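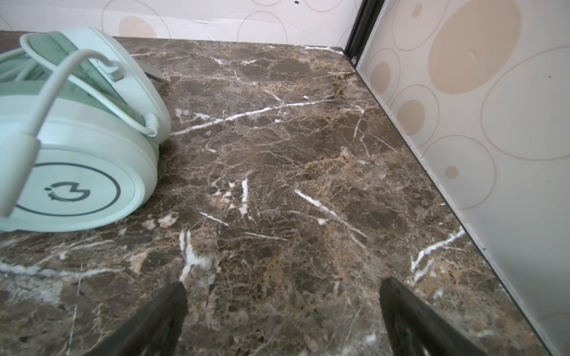
Yaneth Grajales answers calls from customers for Mernero, a small company that sells spare parts for coffee machines, and for 3 years she has done this work from her apartment. When I visited her in July she was on a call, so I waited in the kitchen. After she finished, we talked first about headsets, because for her this is the most important tool. She likes the kind that covers the whole ear, like the mint-green one with the thick padded headband and the cable in the same pale color. "The padding is what I look at first," she said. "After that I look at the cable, where it enters the ear cup. If there is the coiled part to protect it, I am more calm. In my first headset the cable broke exactly in this place."

She prefers USB to wireless. I asked her if the cable does not disturb her when she moves. "Of course it disturbs me," she said, and laughed. "But a battery always finishes in the middle of an angry customer."

Her day has up to 30 calls. Many of them are short, only a part number and an address. Others are more difficult. She remembers a man who called from his café while the water was running on the floor, and she had to explain him how to close the valve before she could ask his name.

Her colleague Jhair Cárdenas trained her in the first weeks. He told her to put the headset away from the desk at lunch, and she still does it. "If I see it, I want to put it on again," she said. "So it goes on another surface, and I eat with free ears."

I asked also about loneliness. She thought for a long moment. In the old office there was always noise, and she did not like it, but now she sometimes misses it. Two evenings in the week she calls Gladys Ayala, who worked at the next desk. They speak by normal telephone, without headset. "For friends I hold the phone in my hand," Yaneth said. "Then my head knows that it is not work."

Last updated: December 22, 2018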